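Salitgate Vintage Clothing: Frequently Asked Questions

What do you sell?
Men's and women's clothing from the 1970s through the early 1990s. Most of it is jackets, knitwear and denim. We have 382 pieces in stock as of 2018-04-04.

How does your sizing work?
Old labels run small, so go by the measurements in each listing. A jacket marked 40 often fits like a modern 38. Shoulder pads are left in unless the listing says otherwise.
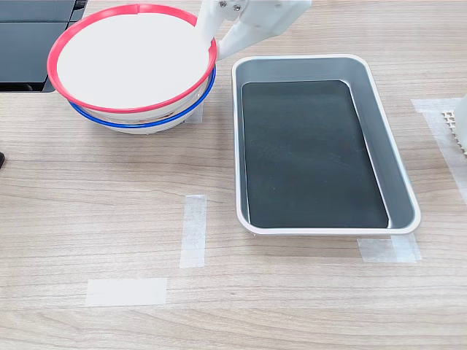

Can I have a piece altered?
Yes. Barbara Szulc does hems, sleeves and waists in the shop. Allow two weeks, longer in May when prom orders come in. We don't recut leather.

Do you take returns?
Unworn items can come back within 15 days. Altered items are final sale.

Are the Lavia blazers original?
Yes, all of them are from the 1980s. The Pandine shirts are new, made from old patterns.

Do you rent for parties or film work?
We rent to productions only, with a $400 deposit. Ask for Mieczysław Bielecka.

How should I wash a linen suit?
Don't. Have it dry cleaned and hang it on a wide hanger.

Contact us | © 2018 Salitgate | Back to top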